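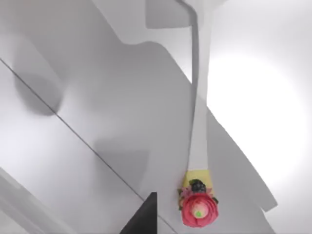
イレアナ・マノレ、初のソロアルバム「Vurnoment」を発表　ジョルポートの小さな会場で記念公演も

2021年4月27日

歌手で作曲家のイレアナ・マノレ(Ileana Manole)が、初めてのソロアルバム「Vurnoment」(ヴァーノメント)を発表しました。レーベルは、港町ジョルポート(Jollport)に事務所を持つフォーカリー(Forkalley)です。全体の長さは28分で、ソロの作品としては短いほうですが、曲と曲のあいだにほとんど休みがなく、一つの長い組曲のように聞くことができます。

マノレの名前を、バンド「Moldovan」(モルドヴァン)の声として覚えている読者も多いと思います。モルドヴァンは、学校の合唱部で知り合った友だちが作ったグループで、アコーディオンと電気ギターを同じくらい大きな音で鳴らす、にぎやかな演奏で知られていました。夏の野外の音楽祭では、日が落ちる前の時間に出ることが多く、まだ明るい芝生の上で、知らない人どうしが輪になって踊りました。バンドは2019年に活動を休み、それから正式な再開の知らせはありません。

活動を休んだあと、マノレはすぐに一人で歌い始めたわけではありませんでした。彼女はジョルポートの古い倉庫街にある楽器の修理店で働き、主に弦を張りかえたり、アコーディオンの空気のもれを直したりする仕事をしていました。店の仕事は朝が早く、夜に歌を書く時間はあまりなかったそうです。それでも、修理の終わった楽器を試しに弾くときに出てきた短い旋律を、伝票の裏に書きとめる習慣がつきました。今回のアルバムの曲の多くは、その伝票から生まれています。

「直したばかりのアコーディオンは、まだ自分の音を疑っているように鳴ります。私はその音が好きでした。お客さんに返してしまうのが惜しくて、返す前に必ず何か弾きました。」

マノレは先週、電話での取材にこのように話しました。彼女の声は、歌うときよりも少し低く、答える前に長く考えます。質問によっては、考えたあとで「それはまだ分かりません」と答えることもありました。

アルバムの題名について聞くと、彼女は少し笑いました。Vurnomentという言葉は、どの国の辞書にも載っていないそうです。祖母が台所で何かを探していて、見つからないときに口に出した言葉で、家族のあいだでは「もうすぐ見つかるはずのもの」という意味で使われていました。つづりは、マノレが子どものときに自分で決めたものです。レーベルの担当者は、もっと読みやすい題名にしてはどうかと一度提案しましたが、彼女はこの題名を変えませんでした。

プロデュースは、チェロ奏者の村上みお(Mio Murakami)が担当しました。村上は舞台音楽の仕事が長く、歌の入ったアルバムを最初から最後まで任されるのは、今回が初めてです。二人が知り合ったのは修理店の中でした。村上がチェロの駒の調整を頼みに来たとき、店の奥でマノレが歌っていて、村上はそれをラジオだと思ったそうです。

「いい番組ですね、何という局ですかと聞いたら、奥から本人が出てきました」と村上は話しています。「その日は駒のことを話して帰りましたが、次に取りに行ったときには、もう曲の話ばかりしていました。」

二人は最初、曲を大きな編成で録音するつもりでした。金管楽器の入った楽譜も、村上の手で途中まで書かれていたといいます。けれども、昨年は大人数で一つの部屋に集まることが難しくなり、計画は何度も変わりました。演奏者が別々の場所で録音した音を送り合う方法も試しましたが、マノレの歌は速さが少しずつ動くので、後から合わせるとどうしても硬くなりました。結局、マノレと村上の二人だけで録音し、必要な音はできるかぎり自分たちで出すことに決めました。

使われた楽器は多くありません。マノレがアコーディオンと小さなナイロン弦のギターを弾き、村上がチェロと足踏みオルガンを弾いています。オルガンは、修理店の倉庫で長いあいだ引き取り手を待っていたもので、いちばん低い音だけがどうしても出ませんでした。村上は、その音を避けて編曲を書きました。アルバムの後半で、低音が急にいなくなったように感じる箇所がありますが、それはこのオルガンのためです。

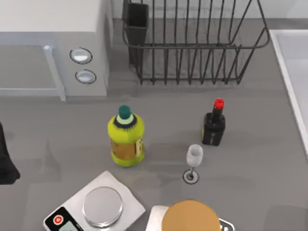 打楽器の録音には、二人はいちばん時間を使いました。初めはドラムの奏者を一人だけ呼ぶ予定でしたが、試しに録ったものを聞くと、歌の後ろに本物のドラムがいるのは立派すぎると二人とも感じたそうです。そこで村上は、家の中にある物を一つずつたたいて回りました。白い電子レンジの隣に黒いワイヤーの水切りかごが置いてあるような、どこにでもある台所が、いちばん役に立ったと村上は言います。縦に並んだ細い金属の棒は、端から端まで箸の先でなでると、ハープを急いで弾いたような音になります。この音は二曲目「借りた鍵」の初めと終わりに入っています。かごの中の道具立ては、中身を抜いて指でたたくと木の箱に近い音がしたので、同じ曲の拍を取るのに使われました。

「借りた鍵」は、アルバムの中でいちばん先に公開された曲で、地元のラジオ局ではすでに何度も流れています。歌の主人公は、友だちの家の留守を預かっている人です。植木に水をやり、郵便を重ね、夜になると知らない本棚から本を一冊だけ借りて読みます。大きな出来事は何も起こりません。サビにあたる部分では言葉がほとんどなくなり、マノレは母音だけで歌います。モルドヴァンの時代の、観客といっしょに叫ぶような歌い方を知っている人は、この静かさに驚くかもしれません。

一曲目の「朝の伝票」は、楽器の修理店を歌ったものです。アコーディオンの蛇腹が開いて、音が出る前の空気の音から始まります。歌詞には、客の名前の代わりに楽器の傷が順番に出てきます。ひざの当たる所がすり減ったギター、子どものシールの跡が残ったバイオリンのケース、雨のにおいのするクラリネット。マノレはこれらを早口で、ほとんど話すように歌っていきます。最後の一行だけはゆっくりで、店の主人がいつも閉店のときに言う言葉がそのまま使われているそうです。

三曲目の「Jollport」は、町の名前をそのまま題にしています。観光の歌のような題ですが、内容は、フェリーに乗り遅れた人が次の便を待つ話です。待合室の自動販売機、ベンチで眠っている釣り人、動かない掲示の時計が出てきます。村上のチェロは、この曲ではほとんど弓を使わず、指ではじいています。途中で一度だけ長い音が入り、それは港を出ていく船の汽笛のように聞こえます。筆者が聞いたかぎりでは、このアルバムでいちばん美しい瞬間です。

四曲目と五曲目は続けて演奏され、題も「塩」「塩、もう一度」となっています。同じ旋律を、はじめは短調で、次は長調で歌います。祖母から習った古い踊りの拍子が使われていて、足で数えようとすると、どこかで必ず一歩余ります。モルドヴァンの演奏にもこの拍子はよく出てきましたが、そのころはドラムとギターが強く、余った一歩は勢いで隠れていました。今回は二人だけの演奏なので、その一歩がはっきり聞こえます。マノレは「昔からのお客さんは、ここで足が止まるでしょう。私も録音のときに止まりました」と話しています。 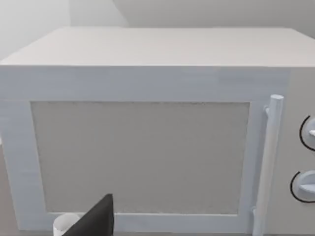
台所の白い電子レンジ

終わりの曲「Vurnoment」は、題名になった言葉を一度も歌いません。祖母の家で、家族がみんなで何かを探している様子が歌われますが、何を探しているのかは最後まで明かされません。引き出しを開け、上着のポケットを裏返し、とうとう窓の外まで見ます。曲の最後の部分には、二人が録音のあとで話している声が小さく残っています。村上はこれを消すつもりでしたが、仕上げの作業の日に忘れてしまい、完成したものを聞いたマノレが、残してほしいと頼みました。

録音は昨年の12月に終わりました。二人は夜遅くの時間を選びました。昼は外の道を通る荷物の車の音が入ってしまうからです。寒い夜には、アコーディオンの反応が遅くなり、弾く前に毛布で包んで待たなければなりませんでした。歌はほとんどが一回目か二回目の録音で、直しを入れた所は少ないといいます。「借りた鍵」の二番で、マノレの声が一か所だけかすれていますが、村上の判断でそのままになりました。

フォーカリーは、もともとジョルポートの中古レコード店が始めたレーベルです。地元の合唱団の記録や、港の祭りのおはやしなどを、少ない枚数で出してきました。歌手のソロアルバムに本格的に力を入れるのは久しぶりのことです。担当者によると、マノレの方から店に試聴用の録音を持ってきて、棚の整理が終わるのを待っていたそうです。店ではその日のうちに全部を聞き、閉店のあとでもう一度聞きました。

「正直に言えば、売り方がすぐに思いつく音楽ではありませんでした」と担当者は話します。「でも、店で流していると、会計の終わったお客さんが帰らないのです。出口の近くに立ったまま、曲が終わるまで聞いていました。」

アルバムはCDとレコード、それに配信で聞くことができます。CDの値段は2975円で、歌詞の日本語訳と、マノレが伝票の裏に書いた楽譜の複写が何枚か付きます。訳は村上が下書きをし、マノレが一行ずつ意味を確かめて直しました。日本語にすると長くなってしまう言葉が多く、歌の行の数と訳の行の数が合わない曲もあります。二人は無理に合わせることをせず、合わない所はそのままにして、短い注を付けました。レコードの方は、工場の予定が混んでいるため、CDよりも少し遅れて店に並びます。

発売を記念する公演は、ジョルポートの旧税関の建物にある小さなホールで開かれます。このホールの席はふだんより間を空けて並べられ、一回の公演に入れるのは72人です。昼と夜の二回に分けて、同じ内容を演奏します。立って見る席はありません。客席での飲食も今回はできませんが、廊下の売店は、休憩の時間に短く開く予定です。入場券はフォーカリーの店頭と電話で受け付けています。店頭で買う人には、表に番号の入った紙の券が渡されます。券をなくした場合の再発行はできないということなので、注意が必要です。

公演では、アルバムの曲を録音と同じ順番で演奏し、そのあとにモルドヴァンの古い曲もいくつか加えます。どの曲になるかはまだ発表されていません。マノレは「みなさんが歌いたくなる曲は、今は選べません。いっしょに声を出せないのに、その曲を聞かせるのは意地悪です」と話し、比較的静かな曲を中心に選ぶ考えを示しました。野外の音楽祭でいつも最後に演奏された「橋の下の結婚式」は、このため入らない見込みです。

台所の音をどのように舞台で出すのかも、ファンのあいだで話題になっています。村上によれば、録音した音を機械で流すことは考えていません。水切りかごは舞台に持っていき、チェロのいすの横に低い台を置いて、その上で鳴らすそうです。練習では、チェロの弓を置いてから箸を持つまでの時間が足りず、何度か箸が床に落ちました。今は、箸を楽譜の台に結んでおく方法を試しています。足踏みオルガンも運ぶ予定ですが、旧税関の建物は階段の幅が狭いため、前の日のうちに部品に分けて二階へ上げなければなりません。

モルドヴァンの今後について、マノレは慎重に言葉を選びました。仲が悪くなって休んだのではなく、メンバーがそれぞれ別の町に住むようになり、練習のための移動が大きな負担になっていたと説明しています。ギターの奏者は今も時々、夜中に短い録音を送ってくるそうです。

「返事に、私も短いものを録って送ります。曲になるかどうかは決めていません。長い手紙を書かない人たちなので、それが手紙の代わりになっています。」

昔のメンバーは、今回のアルバムには演奏で参加していません。けれども、CDの裏表紙の絵はアコーディオンを担当していたメンバーが描いたものです。港の倉庫の屋根が並んでいる線の絵で、よく見ると、屋根の一つが楽器のケースの形をしています。マノレはこの絵を受け取ってから、曲の順番を一度入れかえたと話しています。

地元での反応は、今のところ静かで温かいものです。修理店では、店の主人がアルバムを一日中流していて、一曲目の最後の行が来るたびに、店員がまねをして片付けを始めるといいます。港のラジオ局は、来月の夜の番組で全曲を続けて放送することを決めました。放送の日には、マノレと村上がスタジオに入り、曲のあいだではなく、全部が終わったあとに話をします。アルバムを途中で切らないでほしいという、二人の希望に合わせたものです。

筆者は、モルドヴァンの公演を一度だけ見たことがあります。そのときは人が多く、後ろの方からは歌手の顔もよく見えませんでしたが、声だけはまっすぐに届きました。新しいアルバムの声は、それよりもずっと近く、小さいです。夜に部屋の明かりを少し落として聞くと、隣の部屋で誰かが仕事をしながら歌っているように感じます。言葉が分からなくても、最初はそのまま聞き、二度目に訳を読むという聞き方をおすすめします。

ジョルポートのあとの公演については、いくつかの町と話し合いが続いています。マノレは修理店の仕事も続けるつもりで、遠くへ行くのは店が休みの時期に限りたいとのことです。日程が決まりしだい、フォーカリーの店頭の掲示と、レーベルからのお知らせで発表されます。店頭の試聴機には、今週から「Vurnoment」の全曲が入っています。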